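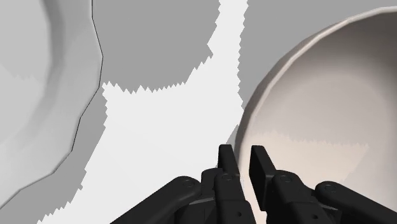 Simulation and Manipulation Group, Department of Mechanical Engineering, Dutholm

How to run the clutter and shadow test on a trained policy

This page is for anyone in the group who has a trained pick-and-place policy and wants a number that can be set beside the ones we already have. It covers the Primby simulator, version 2 of the test. If you still have results from the first version, please run them again, as the two can't be compared. The first version moved the lights and the objects at the same time, and we couldn't tell which of them had upset the policy.

The idea is simple. Each starting layout is run under 12 light settings, with everything else held still. A policy that has learned where things are should do much the same under all of them. A policy that has learned what the shadows look like will drop on some settings and hold up on others. The wrist view is where we see this most. Close to a bowl, a large part of the view can be pale surface and shadow edge, with very little else to go on.

What you need

A Primby install with the Ballar object pack, a saved policy that takes a wrist view and a fixed room view, and space on the shared drive for the logs. One graphics card is enough. A full run takes most of a night, so start it at five or six in the evening and look at it in the morning.

Step 1. Make the layouts

Run the layout script with the seed left as it is in the config file. It gives you 63 layouts, and with the light settings that makes 756 episodes. Don't delete layouts that look too hard. Some of them put two objects so close together that the fingers barely fit, and they are meant to be there.

Open a handful in the viewer before you go on. You are looking for objects sunk into the table top or hanging above it. Either one means the object pack and the simulator are out of step, and you should update both.

Step 2. Fix the shadows

Set the shadow map to the low setting. This gives stepped, saw-toothed shadow edges on flat surfaces and inside curved ones. Taner Gökçe tried the soft setting last December and it looks far better, but the policies we compare against were all trained on the low one. Changing it now would test two things at once. If you want to report the soft setting as well, run it separately and give it its own line in the table.

Step 3. Check both views

Step through one episode by hand and save a still from each view at the point where the gripper is nearest the target. In the wrist view both fingertips should be clear of the bottom edge. In the room view you should be able to make out the table, the objects and the end of the arm. Keep the stills with the logs. 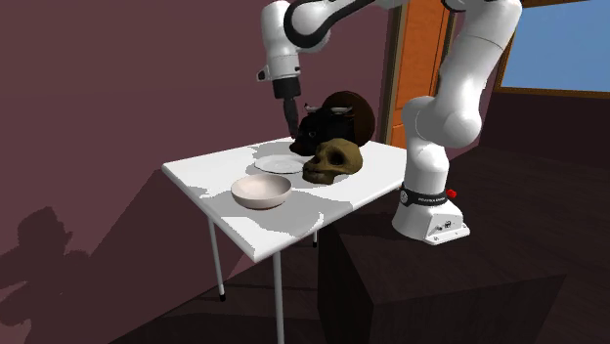 Can I add my own objects to the layouts?
Only in a separate run with its own name. The standard set has to stay the same for everyone, so copy the config file, add your objects to the copy, and report the result on its own.

Step 4. Run it

Start the batch and leave it alone. The script writes a line for each episode: layout, light setting, how long it ran and whether the object was lifted and held. An episode that hits the time limit is a failure. An episode that crashes is neither, and has to be run again before you work anything out.

Step 5. Work out the two scores

The first score is the plain success rate over all episodes. The second is the one we care about. For each layout, look at whether the result was the same under every light setting. If it was, the layout counts as steady, whether the policy passed or failed. Divide the steady layouts by all the layouts.

When Necati Türkmen ran the Güler baseline, 43 layouts came out steady. Its plain success rate was quite good, and without the second score we would have missed how often it changed its mind when only the light moved. Most of the changes were in layouts with a pale object on the pale table.

Step 6. Look at the failures

Pick a few unsteady layouts and play a passing run and a failing run side by side, wrist view first. Note the moment where the two paths part. If it is early, before the arm has come down, the room view is the likelier cause. If it is late, look at the shadow edges near the fingers. This is a rough guide – we have seen cases where blanking either view made things worse.

Things that go wrong

The light settings are read once, at start-up. Editing them while a batch is running does nothing.

Old logs in the output folder get counted with the new ones. Empty the folder first.

If every layout comes out steady and every episode has failed, check that the gripper is closing at all before you write anything down.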